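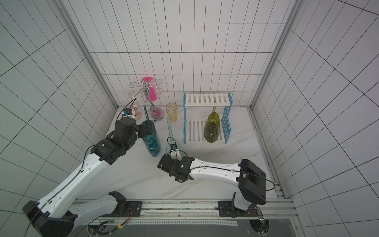

Cups, drying rack and watering cans in one tiled nook: how would you lay it out?

Hipólito Ojeda

Hi all, long-time reader, first time asking for anything. I've got a nook with white tile on the back and both sides (dark grout, which I love, more on that in a second) and a white marble-patterned top. It's where the cup stand lives, and the two-tier drying rack, and also my two watering cans, the dark teal one and the pale mint one. And I can't get them all to live together in peace!

The cup stand is at the back left, the chrome one with the pink base. It has the curly wire hooks at the top and I hang cups on it upside down, and whatever doesn't fit ends up standing next to it. The rack is over to the right. So the cans have ended up right in the middle, and every time I want a cup I'm reaching over two spouts. I knocked the teal one over last month with my sleeve and it went everywhere, under the rack, down the front, into a drawer.

My wife says watering cans don't belong anywhere near cups, full stop. I say they only ever hold tap water. I do put plant food in one of them from spring through October, so maybe she has a point there. We have a lot of plants (43 at last count, I know, I know) and I fill the cans a couple of times a day when it's hot, so I really don't want to be walking out to the laundry room every time. The laundry room is also where the cat eats and she has opinions about company.

So what I'd like to know is where you would put the cans if they have to stay on the counter, and whether it's gross to keep them by the cups. And then the grout. It's dark so it doesn't show tea, but I'm getting a chalky white line low down where water sits against the wall. I tried dish soap and a toothbrush and it laughed at me. We're in Drillau, if anybody knows the water here. The kettle goes white in two weeks.

Thanks in advance, and sorry this got long!

Maximiliano Carrasco

Your wife is right, but only about the one can.

I'd split them up. Pick one for plain water and one for plant food and never swap. You're lucky they're different colors, so it's easy to stick to. Say mint is water and teal is food. The water one can stay near the cups all it likes, it's a jug with a long nose. The food one goes under the sink or on the floor by the back door, or wherever the fertilizer bottle lives. I wouldn't want that stuff dripping next to something I drink from, and I wouldn't rinse it over a rack with clean dishes on it either. You only feed plants every couple of weeks, so the walk won't kill you.

For the one that stays, turn it so the spout points at the back wall and the handle is toward you, and put it on the far side of the rack if there's room. Spouts toward the wall is the big thing. I had mine pointing sideways for years and I must have hooked that thing with my elbow 98 times. Also don't store it full. I know people like to let the water stand overnight, and if you do that, fine, do it in a bucket on the floor where it can't go into your drawer.

Now the cups. If you hang them wet on the stand they drip on whatever is below, and with a tiled corner the drip has nowhere to go and it just sits. I keep a folded dish towel under my stand and change it every morning. Before that I had one of those stone mats from Dobre and it was okay, it cracked. Wet cups on the rack first, and only dry ones go over to the stand. You'll see a difference in that white line pretty quick.

The line itself is hard water. Soap won't touch it. You need something a little acidic, but be careful, grout doesn't love acid and neither does real marble. You said marble-patterned, so find out what it is before you put vinegar anywhere near it! If it turns out to be stone, keep everything acidic off it, and use a paste of baking soda and water and patience. On plain glazed tile with cement grout I use a spoon of citric acid in a big mug of warm water. Wet the grout first with plain water so it doesn't drink the acid in, brush the mix on, wait a minute, brush again, then rinse it two or three times. Don't mix it with bleach or with anything that has bleach in it, that one's serious.

When it's bone dry (give it a whole day, with nothing leaning on the wall) put a sealer on. I used Nulum, the small bottle, put it on with an old paintbrush and wiped the tile faces before it set. That was 8 months ago and water still beads up.

My mother kept her watering can in the bathtub, by the way. We moved it every time anyone took a shower. It can always be worse.

leafy_in_hilleck

just get a shelf lol. or hang the cans on a hook over the sink, mine hang by the handle and they dry out inside, so no green slime

also 43 plants is nothing, come to Hilleck, my aunt has a greenhouse with 2,000 succulents in it and she waters them all with a turkey baster

Hipólito Ojeda

Thank you both! Okay, teal is food now and mint is water, I wrote it on masking tape so my kids can't claim they forgot. The teal one goes under the sink tonight. I'm not sure what the top is made of, it came with the house, so I'll try a drop of water mix in a spot nobody looks at... wait, no, I'll ask the previous owner first, she still gets mail here and comes by for it.

Maximiliano, do you seal just the bottom rows or the whole wall? I've got three sides to do and I'd rather not spend my whole evening with a paintbrush.

Maximiliano Carrasco

I only did as high as the splashes go, the bottom four rows in my case. You can't tell where it stops. Go up to the height of the rack and you're fine. And open a window, it stinks!

Contact us | Terms of use | Copyright, all posts belong to their authors | Back to top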